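Prillenstead furniture reuse hall to reopen with more room for tables and chairs

March
Issued by the Clonditora Communications Office

PRILLENSTEAD – Clonditora, the community furniture reuse organisation, will reopen its Prillenstead hall to households in April following a rearrangement of the main floor and a change to the way dining and occasional furniture is received, grouped and offered.

The organisation placed 286 pieces of furniture with local households last year. Tables and chairs made up the largest share of requests, and the greatest share of delays. Under the previous layout, chairs were stacked by type along one wall and tables were kept at the far end of the hall, so that a household looking for a setting had to assemble it from two separate areas, often with staff moving other items out of the way.

From April, tables and chairs will be displayed together on the open floor. Seating that arrives with its own cushions will remain with them, and cushions will no longer be sorted into the soft furnishings bays. Items that have been matched will carry a single tag, and will be released as one lot unless the household asks otherwise.

"People want to see how a table and its chairs sit together before they commit to carrying them home," Clonditora said in a statement. "The old arrangement suited our storage. The new one suits the households who use the hall."

The rearrangement was planned with Podeck, the Prillenstead joinery workshop that has repaired donated furniture for Clonditora for two years. Podeck will continue to assess timber tables for loose joints and damaged legs, and will now also inspect metal-framed chairs for failed welds and sharp ends. Pieces that do not pass will be returned to the workshop or, where repair is not practicable, sent for metal or timber recovery.

Funding for the work was provided through the Sasaki Neighbourhood Grant, which also covers new floor markings, felt pads for chair and table legs, and a second flat trolley. No charge to households will be introduced as a result of the changes.

Donors are asked to note the revised conditions for drop-off. Glass and mirrored tops should be wrapped and declared at the door. Loose fittings should be placed in a labelled bag and taped to the underside of the piece. Cartons will be accepted only where they contain parts of the furniture being donated – general household goods should be taken to the council centre in the usual way. Upholstered items must be clean and free of tears. Cushions with removable covers should be washed before delivery. 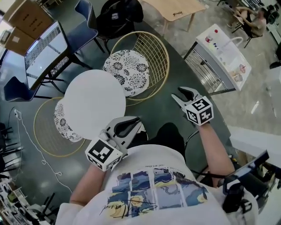
Café-style seating and small round tables have been in particular demand among residents of the newer flats near the Prillenstead station, where balconies and eating areas are compact. Clonditora would welcome further donations of this kind, singly or in sets, and will collect within the municipality where a donor cannot arrange transport. Larger dining tables are also accepted, although donors may be asked to hold them for a short period until floor space is available.

Households may book a viewing through the Clonditora office. Each booking runs for 39 minutes, a length settled on during the trial held over summer, and up to two households will be admitted at a time. Walk-in visits will be accommodated where the floor permits. Referrals from housing and support services will continue to be given priority, and referring agencies do not need to submit new paperwork.

Items chosen at a viewing may be taken on the spot or held until the following week. Delivery is available on request and is subject to access at the destination, including stairs and lift dimensions, which should be provided at the time of booking.

The organisation's bedding and whitegoods sections are not affected by the changes and will keep their present hours.

Media enquiries: Clonditora Communications Office, Prillenstead | © Clonditora. All rights reserved. | Back to top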